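**Progress report to the Edenholm fund: evaluation of the Anard gripper kit**
Reporting period: through January

The grant supports a review of the Anard two-finger gripper kit, supplied by Bellis, for handling small personal items at the returns desk. Work remains within the approved scope, and no change to the budget is requested.

## Work completed

The kit was installed on the existing arm at the Edet site early in the period. Installation took longer than the supplier's guide suggests, mainly on account of the cable routing at the wrist, and the guide does not cover our mounting plate. Bellis has since sent a revised drawing.

A total of 2561 attempts have been logged, of which 2105 were rated as complete by the operator on duty. Rigid items such as key cases and boxed goods account for most of these. The remaining attempts are being sorted by cause -- missed grasp, dropped item, or operator stop -- and a table will accompany the final report.

## Soft and folding items

Card holders and wallets were added at the request of the fund. Roughly 217 attempts have been made so far. Results are less even than for rigid goods. Closure tabs and clear inner sleeves both present thin edges, and the fingertips must come in low to the surface to reach them. Operators now slow the final approach to 60 percent of the default speed for this group.

The holders are presented open as well as closed, with a card insert left in the sleeves for some attempts.
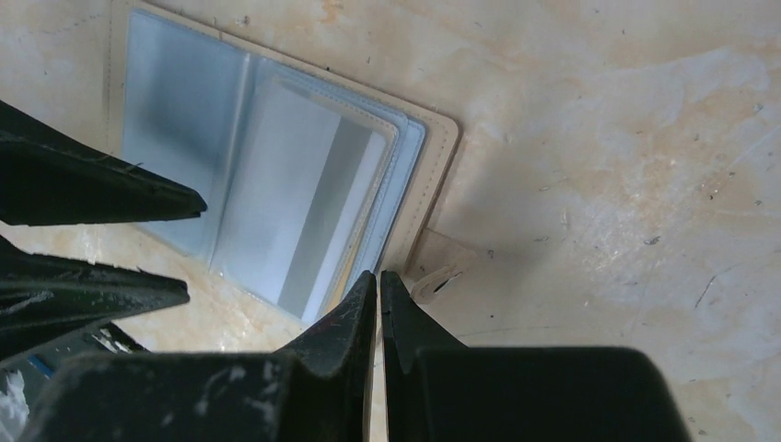 ## Next period

- Complete the folding-item series and report it separately from rigid goods.
- Obtain from Bellis a price for replacement fingers, which was missing from the original quotation.
- Confirm whether the Anard service plan covers the Edet site outside normal hours.

The second installment is requested on the agreed schedule.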